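Unemell comes to Wiegand Hall in April

I have now sat in on four rehearsals of Unemell and I still come home humming the viola tune from the second half, so forgive me if this item goes on a bit. For those who missed the last newsletter: the Cilik Quartet are giving the first full performance of Emmett Thibodeaux's new piece in Drandley this April, and they are doing it with our own string players sitting round them in a horseshoe. It lasts 75 minutes without a break. It has 1014 bars. I know that second number because Emmett wrote it in the margin of the last page with a very large exclamation mark after it!

Some of you have known Emmett since he played second violin in the Drandley orchestra, in the days when we rehearsed above the library and had to stop at nine for the alarm. He has been writing music for as long as I've known him, mostly short pieces for friends, and three years ago he wrote a lullaby for cello and harp that half the town seems to have had played at something or other. Unemell is on another scale altogether. He started with the slow chorale that now comes near the end and worked outwards from it in both directions, so the opening was nearly the last thing he finished.

The title is a made-up word, by the way. He liked the sound of it. Please stop looking it up (I did, twice). 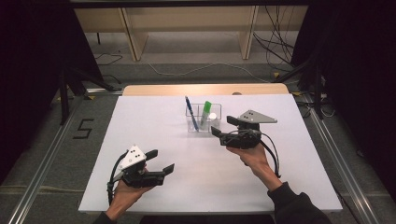
Photo: Drandley Strings

So what does it sound like? The quartet begins on its own, very quietly, with the cello holding a low D for so long that you stop hearing it as a note and start hearing it as part of the building. Then the first violin comes in with a little falling figure, three notes and a rest, three notes and a rest, and that figure is in everything that follows. It turns up plucked, it turns up backwards, it turns up in the double bass going at the speed of a sleepy cow. Once you've got it in your ear you'll have a lovely time spotting it.

The community players join at the end of the first section, desk by desk, starting with the violas. I'm a viola player so I may be biased, but I think it's the best moment in the piece. There are ten of us, and we creep in under the quartet on a chord that keeps shifting by one note at a time, and the first time we got it right at rehearsal there was a proper silence afterwards. Then somebody's music stand collapsed.

The second half is faster and a good deal louder. There's a dance in seven-eight which the violins have been practising with their feet, and a long passage where the quartet members each lead off a different group of us in a different direction. On paper it looks like a traffic accident. In the hall it's glorious, with tunes coming at you from the left and then from behind the piano, and then everyone lands together on the chorale. I won't say anything about the very end except that you should stay in your seat and not clap too soon.

Working with the Cilik

I'd only ever heard the Cilik Quartet from the back of an audience before this, and it's a different thing entirely to sit a yard from the cello. They're a very physical group! They breathe together before each entry, quite audibly, and by the end of our second rehearsal we'd all caught the habit. Our back desk of second violins now breathes in like a whale coming up.

They've been kind to us without ever letting us off. If a passage is out of tune we hear about it, but then we get a way to fix it. One of the most useful things we've done was to play the whole seven-eight dance on open strings, with no left hand at all, just to get the bowing to sit together. It sounded like bagpipes. The next time through with the real notes it was twice as tidy. Another evening they split us up so that no two people from the same section were sitting side by side, and we had to play the chorale from those seats. I could hear second violin notes I'd never known were there, and I've played the page very differently ever since.

They also do a lot of listening. When our youngest cellist asked whether the long diminuendo could start a bar later, because the cellos were running out of sound before they ran out of bow, the quartet tried it her way and kept it. Emmett has changed the score. Her bar is number 612 and I gather she's framing it.

Marking up your part

For those of you who are playing, there's a fresh set of bowings for the second half. The changes to look out for:

The pick-up into the dance is now an up bow for everybody, including basses.

At the big unison, violins slur in twos for the first four bars and then go separate. Violas and cellos stay separate all the way.

The harmonics before the chorale are natural, not artificial, on the D and G strings only. If yours squeaks, move your bow nearer the bridge and use less of it.

Hairpins in the chorale belong to the tune only. If you haven't got the tune, stay under it, please, however nice your line is (violas, this means us).

We go straight on at the double bar. Several parts have a pause printed there that should have come out, so cross it through firmly.

Please bring the marked copy to every rehearsal from now on, even if you know it by heart. Two players still have the old first section with the missing repeat, and if your page seven starts with a rest, you are one of them. Come and find me before we tune and I'll swap it.
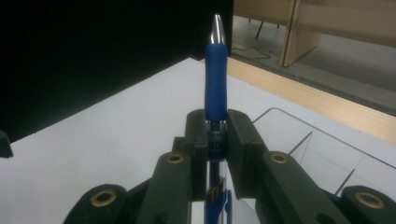
The concert itself

We're in Wiegand Hall, which will be new to a few of you. It's the old drill hall behind the corn exchange, with a sprung floor and a high wooden ceiling, and for strings it's an absolute gift. We tried it out last month and the low D from the cello seemed to come up through the soles of our shoes. There's room for 200 in the audience once the horseshoe of players is set out, and the seats go right up to the edge of it on three sides, so if you like to watch fingers, come early and sit close. If you prefer the whole sound in one piece, try the back rows of the raised section, where the two halves of the orchestra blend beautifully.

Doors open at 6.45 pm and the music starts at 7.30 pm. As there's no interval, the bar will be open beforehand and again afterwards, when the quartet and Emmett will be staying on to chat. Latecomers can be let in at one point only, just before the violas enter, and you'll be standing at the side from then on.

There are 2 things going on before the concert as well. At 5 pm Emmett is giving a short talk in the side room, with the quartet playing bits of the piece so you can hear how it's put together. He's a lovely speaker, much funnier than he thinks he is, and he'll be playing his very first sketch for the chorale, done on a kitchen table keyboard with the kettle going in the background. After that, at 5.45 pm, there's a bring-your-own-instrument quarter of an hour for anyone at all who would like to try the falling figure with the quartet. It's three notes. If you can play an open string and put one finger down, you can do it, and yes, that includes ukuleles (we've been asked).

Tickets are on sale at the library desk and at the hall. Under-18s get in free but do need a ticket so that we know how many chairs to put out. Friends of Drandley Strings should already have had a letter about early booking, so have a look behind the toaster if you haven't seen yours.

Rehearsals from here

Sectionals carry on in the school music room at the usual time, upper strings first and lower strings after the tea break. The full rehearsals with the Cilik move over to Wiegand Hall from the start of April so that we can get used to the space, and the horseshoe in particular. It feels odd for the first ten minutes! You can see people you normally only hear, and the sound from the far side arrives a shade late, so watch the first violin's bow and trust it more than your ears.

Parking at the hall is tight, so share lifts where you can. Cellists and bass players may unload at the side door, which is on the flat. Please bring your own stand and a light that clips on, as the lamps in the hall point at the ceiling and make very little difference to the page. Flat shoes are a good idea too. The floor carries every tap, and there's a heel in the quiet opening of our last run-through recording that sounds exactly like an extra percussion part.

We could still do with one more double bass. You'd have plenty of time to learn it, the part is very friendly, and you'd get the sleepy cow tune all to yourself for sixteen bars. If you know anybody with a bass and a free evening, send them along to the lower strings sectional and we'll find them a stool.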